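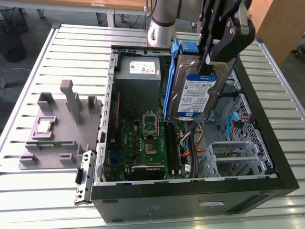 Last changed: Wednesday, 9:40 a.m. (fixed the part about screws)

In Defense of the Gray Plate

People who visit our disassembly cell at Irbridge look at the arm. I can't blame them. It moves, it has a gripper with fingers on it, and it will hold a hard drive in a blue caddy over an open Dell tower with the gravity of a priest at a baptism. Visitors take out their phones. Then they ask what the arm cost, and whether it will take their jobs, and they go to lunch.

I would like to say a few words for the gray plate on the left.

It's 3D-printed, it's ugly, and it has posts sticking up out of it like a model of a town where the planning office gave up. The CPU sits in a pocket. The thin green module slots in lower down. I look after this cell, and I'd put my share of the work at 9 parts plate to one part robot. The arm goes where it's told. The plate is what makes "where it's told" mean the same place on Friday that it meant on Monday.

There is a school of thought, well represented at the trade shows, that fixtures are a crutch. Zorcombe sent us a very handsome brochure on the subject. Put in enough vision, it said, and the parts can lie wherever they please, and the robot will find them. I'm sure it will. I can find my car keys wherever they please to lie, too, and I still own a hook by the door. A processor that always sits in the same pocket doesn't need finding, and whatever time the machine would spend looking for it can go toward something hard, such as a cable.

Cables are the real enemy, and no brochure has a cable in it. Look into any old tower and there they are, black and red and yellow, hanging down into the space where you'd like to put a finger. The light-blue SATA ones are stiff enough to hold a grudge. You can teach a clean approach to a memory slot in five minutes and then spend the rest of the shift on one loop of wire that leans a little differently in every case of the same model. I've heard engineers describe this as "variation in the field." I have other terms.

So, the upkeep. When I took the cell over, the maintenance sheet had 2 pages on the arm and not one line on the fixture. We greased what the sheet said to grease. We kept a log of the arm's hours. Meanwhile the plate was bolted down by someone in a hurry, and every few days the picks got a little worse, and every few days somebody "touched up" the taught points to match. Do that for a season and you have a program full of tiny lies, each one told to cover the one before it. I found a CPU pick that had been nudged nine times. The robot was fine. It had been fine all along. The plate had walked.

Slatted aluminum benches are partly to blame. I like ours, since you can clamp anything anywhere, but a bench on which you can clamp anything anywhere is a bench on which anything can slide. We added two dowel pins and a torque mark across each screw in paint pen. (An earlier version of this page said we glued the screws. We did not glue the screws. Please stop writing to me about it.) Now the morning check is to look at the paint. If the lines meet, start the cell. If they don't, put down your coffee and don't touch a single taught point until the plate is back home.

We also print spares. Plastic posts chip, pockets wear wide, and after 200 or so placements I start giving the corners a hard look. A new plate costs us one night on the printer. I keep two on the shelf, which struck our purchasing office as hoarding until a post snapped in the middle of a Hegarty job and we were running again before they'd finished the email about it.

My complaint, then, is with where the attention goes. Training budgets buy a week on the arm's controller and nothing at all on holding a part still, a trade people spent a couple of centuries getting good at. Fleltico offered us a course on "adaptive manipulation" last March and I went, and it was fine, and the sandwiches were good. In the demo every part was sitting in a fixture. I asked who had made it. The instructor had to go and check.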